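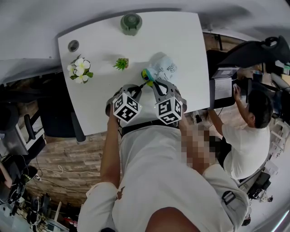

Evaristo Quezada asks whether the transfer from the airport is part of the Wukine package or has to be booked on its own, as his confirmation lists only the hotel and the ferry.

The transfer is part of the package if both flights were booked through Pullorard. If you arranged your own flights, it is an optional extra and appears on the confirmation under "Ground services". A confirmation that lists only hotel and ferry has no transfer on it. You can add one up to 14 days before arrival.

What does the package price cover?
Accommodation on a bed and breakfast basis, return ferry crossings between Stistent and Wukine, and harbour charges. Lunches, dinners, drinks and tips are not covered. The local overnight tax is paid at the hotel desk on departure.

How many people travel in a group?
Guided walks run with a minimum of eight and a maximum of 14. If the minimum is not reached, we will offer another date or a full refund of the walk. The rest of your booking is not affected.

How much luggage can I take on the ferry?
Each passenger may take 2 pieces. Bicycles and folding pushchairs count as one piece each. Surfboards travel as freight and must be booked with the Stistent harbour office before the day of sailing.

Which ferry will I be on?
The sailing time is printed on your voucher. Vouchers are valid for that sailing only. Check-in closes before departure at the time shown, and the gate is not reopened for late passengers.

What happens if the crossing is cancelled because of weather?
You will be moved to the next sailing with free places. If there is none that day, we book a room in Stistent for you and pay for it. Meals during the delay are at your own cost. Keep your original voucher, as the harbour staff will need to stamp it.

Can I change the name on a booking?
Yes, up to eight days before arrival. Send the booking number, the old name and the new name exactly as it appears in the passport. Airline tickets follow the rules of the airline and may have to be bought again.

Is there a deposit?
The deposit is 300 euros per booking, whatever the number of travellers. It is taken off the final invoice.

Do you run tours in winter?
The Wukine walks stop in December. Hotel-only stays remain available, on a reduced ferry timetable.

Who do I contact during the trip?
Call the Wiegand desk on the number printed on your voucher. For invoices and changes before travel, write to Uriel Orozco in the bookings office.

Answers last checked: Thursday, April 18, 2019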